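Herkham tea towel maker gives up on the perfect crease

Gestex ends factory folding after six years and one very long meeting

HERKHAM, December – Gestex, the household linen firm, will stop ironing its tea towels before they leave the works. From next month the whole Lastska range will be sold washed, dried and frankly a bit rumpled, in the state most customers get them to within a fortnight anyway.

The decision follows a survey of 2236 households, in which people were asked how often they ironed a tea towel. The commonest answer was "never". The second commonest was a question mark. Only 7 of those who replied said they ironed theirs every week, and Gestex has written to each of them to say sorry.

Lastska towels have been pressed and folded into a tight square since the range was launched. The square looked very smart on a shelf. It also meant that new towels pushed water politely round the plate until they had been through the wash a few times, a fault mentioned in more letters to the firm than any other, including the ones about the colour called Oatmeal.

"We spent years making a towel that was at its best before anyone used it," said a Gestex spokesperson. "We are now making one that dries a saucepan."

Leaving out the pressing saves time and a fair amount of electricity, and the price of a pack of two will come down by 40p. The cardboard band stays, as there has to be somewhere to put the washing instructions – which have been cut from 19 lines to four.

A first batch of 1000 packs went on trial at the Kirkegaard homeware shops this autumn. They sold out in about three weeks. Two packs were returned as "already used", and both customers were given a pressed pair from old stock, with which they are said to be delighted.

The unpressed range comes in white, navy and a red stripe. Oatmeal has been withdrawn. Gestex napkins and tablecloths will still be ironed, at least until somebody does a survey.

Shops wishing to order should contact the Gestex trade desk in Herkham, open from 8.30am. Samples are free and will arrive creased.

ENDS

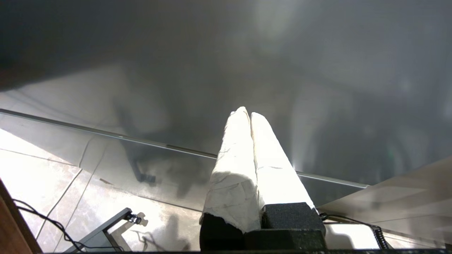 Creased white wrapping in bright light.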